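The one-plate cupboard, four weeks in

August 16, 2021

Cathal Keogh has been at me since July to try the Prurkance method. If you've been spared it so far, the idea is that each person in the house keeps one plate, one mug and one bowl, and the rest goes in a box in the garage until you admit you don't miss it. The booklet costs 70 dollars. I borrowed his.

I said I'd give it a fair go, and I'd say I have, mostly. My plate is the lavender one.

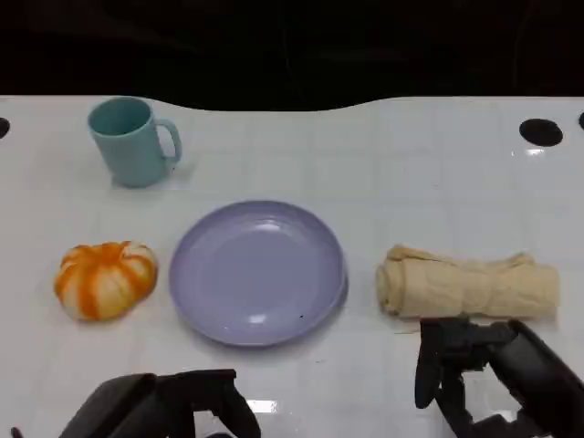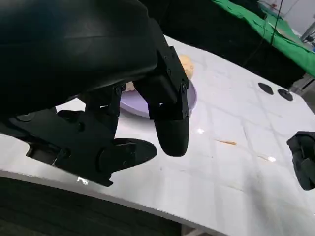 My first gripe is with the claim that you'll wash up less. You wash up more often, in smaller goes, and whether that's less depends on how you feel about standing at a sink. I used to do one load after tea. Now if I want toast at ten and a sandwich at noon, I'm rinsing crumbs off in between, and the tap runs a fair bit more than the booklet lets on.

Second gripe: visitors. Page 4 says guests will "enjoy the simplicity". Ciarán Mac an tSaoi came for lunch on a Sunday and ate his quiche off a chopping board. He was polite about it. I went out to the garage afterwards and brought back a few of the old dinner plates, and they have not returned to the box.

The colour rule I'm less grumpy about. Everyone picks their own, so there's no arguing over who left what on the bench. I was sure I'd get sick of pale purple but I quite like it, and it looks better with food on it than I expected, apart from beetroot. The mug is a different matter. I'm on my third coffee by mid-morning and don't need a booklet telling me to be mindful about it.

The booklet is also very down on seasonal decorations, which it files under "visual debt". I've ignored that chapter. A little striped pumpkin takes up less room than the booklet does.

What bothers me most is the storage kit they steer you towards near the end. The Dredeck shelf insert is 1450 dollars for the full kitchen, and you're buying it to hold the things you've just been told to get rid of. Cathal has one. He says it's very solid. I asked what was on it and he said mostly tins.

I'll keep going to the end of the month, with the dinner plates staying where they are.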